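4. Preparing the table and the cloth

This section explains how to put the Vaher table cover on a dining or work table, how to set the underlay, and how to care for both in the first weeks. Please read it to the end before you cut anything. The cloth can be cut only one time, and Prinden does not replace covers which were cut to a wrong size.

The instructions are for the Vaher cover in the plain and the brushed finish. If you have the older Mutar cover with the sewn elastic border, go to section 6, as the steps are different.

4.1 What is in the package

Open the package on a clean floor or a bed. Do not use a knife on the outer bag, only scissors with round ends, and cut along the dotted line.

In the package you find:

– the cloth, rolled on a cardboard tube
– the underlay, folded
– a strip of corner clips
– a small bag with the edge tape
– a piece of white tailor's chalk
– the care label, loose (you can sew it on later, or keep it with this manual)

Keep the cardboard tube. You need it in step 7 of part 4.4, and it is also the best way to store the cloth.

Note: A new cloth can smell a little of the dye. Hang it for one night in a room with an open window and the smell goes away. Do not spray it with perfume or fabric freshener, because these leave rings on the plain finish.

4.2 Measuring the table

The cloth comes 2,360 mm long. This length is enough for most tables for six or eight persons, with a drop at each end. The drop is the part which hangs down from the edge of the table.

1. Clear the table fully. Take off also any glass plate or old cover.

2. If the table has an extension leaf, decide now if you will use the cover with the leaf in or out. A cover that is cut for the short table will not fit the long one. If you are not sure, cut for the long table and fold the extra cloth under.

3. Measure the length of the table top in the middle, and then one more time along one side. On old tables these two numbers are often different. Write down the larger one.

4. Measure the width in the same way.

5. Add the drop for both ends and both sides. For daily use we recommend a drop of 100 mm. A longer drop looks more festive, but it lies on the knees of the people who sit, and small children pull on it.

6. Write the final numbers on the inside of the back page of this manual. You will want them if you order a second cover.

Caution: Do not measure with a sewing tape which is old. The soft tapes stretch with time. A metal tape from a tool box is better.

For a round or an oval table, do not cut by these numbers. Use the paper pattern method in section 5.

4.3 Laying the underlay

The underlay protects the table from heat and makes the sound of plates softer. It also keeps the cloth from moving. The cover can be used without it, but then the cloth slides on lacquered tables, and you will need to straighten it after each meal.

1. Wipe the table with a damp sponge and let it dry completely. Wait at least one hour. Water which stays under the underlay makes white marks in the lacquer.

2. Unfold the underlay with the rubber side down. The rubber side is the one with small dots.

3. Let it rest open for the time of a lunch or so, and the folds will become flat by themselves. Do not iron the underlay. The dots melt at a low temperature and stick to the iron.

4. Cut the underlay so that it ends 5 mm before the edge of the table on each side. If it goes over the edge, you will see a line through the cloth.

5. Press it with flat hands from the middle to the outside.

Caution: On tables with fresh oil or wax, do not lay the underlay in the first weeks after the treatment. The rubber can take color from the oil, and the oil can become sticky. Ask the maker of the oil how long it needs to harden.

4.4 Laying and cutting the cloth

For this part it is good to have a second person. It can be done alone, but slowly.

1. Wash your hands and take off rings and a watch. The brushed finish catches easily.

2. Find the right side of the cloth. On the brushed finish it is the softer one. On the plain finish both sides look nearly the same, and the right side is the one which faces out when the cloth is on the tube.

3. Put the tube on one end of the table and roll the cloth out to the other end. Do not pull it. If it is not straight, roll it back and begin again.

4. Check that the cloth hangs the same on both long sides. Measure the drop at three places on each side, near both ends and in the middle.

5. Mark the cut line with the chalk on the wrong side of the cloth. Chalk on the right side can be brushed off from light colors, but on dark colors it leaves a shadow until the first wash.

6. Cut with long scissors, in long cuts. Do not close the scissors completely in the middle of the line, as every full closing makes a small step in the edge.

7. Roll the piece that you cut off on the tube and keep it. It is from the same dye lot and is useful for repairs and for testing stain removers.

8. Fix the edge tape as it is shown on its bag, with a warm iron and a thin towel between. Begin in the middle of a long side, not in a corner.

Note: If you prefer a sewn hem, leave out the tape and calculate a double fold. Our sewing room in Akeck makes hems on request. Write to Dace Mockus at the customer desk with your measures, and she will tell you the waiting time. In July the sewing room is closed.

4.5 Smoothing the cloth

After the cut, the cloth has small waves from the tube. Most of them go away overnight. You can help them with a steam iron held a little above the cloth, without touching it. Move always in one direction.

When the surface is smooth, it should lie quietly under light dishes and cups and not make a fold when you move them from place to place. If it makes folds, the underlay is probably wrinkled, or the cloth was pulled too much in step 3. Lift one end, shake it softly and lay it again. The brown shades show small waves less than the light ones, so for light cloths be a little more patient.
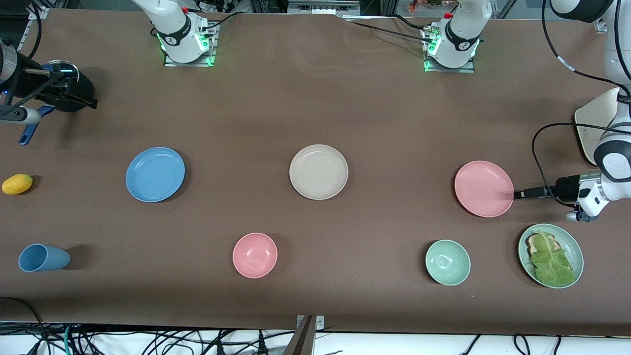
4.6 Fitting the corner clips

The clips are needed outdoors, on tables near a door, and everywhere that the cloth is touched often. For a quiet dining room they are not necessary.

1. Check the thickness of the table top. The clips open as far as the mark on their inner side. If your top is thicker, do not force them. A broken clip has a sharp edge.

2. Fold the cloth at the corner like the end of a gift package, with the fold to the short side of the table.

3. Push the clip over the fold from below. The longer arm of the clip goes under the table.

4. Do the opposite corner next, then the two others. If you go around the table in order, the cloth turns a little with each clip.

5. Sit down at each side one time and check that your knees do not touch a clip.

Caution: Take off the clips before you move the table. Some people carry the table by the corners, and a clip can slide off under the hand.

4.7 The first wash

Wash the cloth separately the first time. The dark shades, mainly brown, wine and night blue, give some color in the water. This is normal and stops after the second wash.

1. Shake out crumbs outdoors. Crumbs that stay in the fabric become hard in the machine and can damage the brushed surface.

2. Treat fresh stains with cold water and a bit of dish soap. For fat stains put the soap on dry, wait, and then rinse.

3. Use a gentle program and a liquid detergent. Powder can leave light points on the dark shades.

4. Do not fill the drum to more than half.

5. Dry the cloth over two lines, so that it hangs like a flat letter M. On one line only, it gets a sharp fold in the middle which is difficult to iron out.

Expect that the cloth becomes about 5 mm shorter per side in the first wash. The recommended drop already includes this, and you do not need to add more.

Note: Red wine, beet and turmeric should be rinsed the same evening. If you find such a stain on Sunday morning after guests, test your stain remover first on the piece from step 7 of part 4.4.

4.8 If something does not fit

The cloth is too narrow on one side. Check first if it lies in the middle. If it does and one side is still shorter, the table is probably not rectangular. Move the cloth so that the shorter drop is on the side of the wall.

The edge tape opens. The iron was not warm enough, or it was moved too fast. Iron the place again and let it cool under a heavy book.

The cloth shines at one place. The iron touched it directly. On the brushed finish, a clothes brush and a little steam help in most cases. On the plain finish the shine stays until the next wash.

The underlay smells of rubber. Take it off and air it for a day in the shade. Strong sun makes it brittle.

For all other questions, have your order number ready and ask for Jaanus Sproģis (covers and cutting) or Milagros Yáñez (washing and stains). You can attach photos of the table, and please include one where the whole edge is visible from the side.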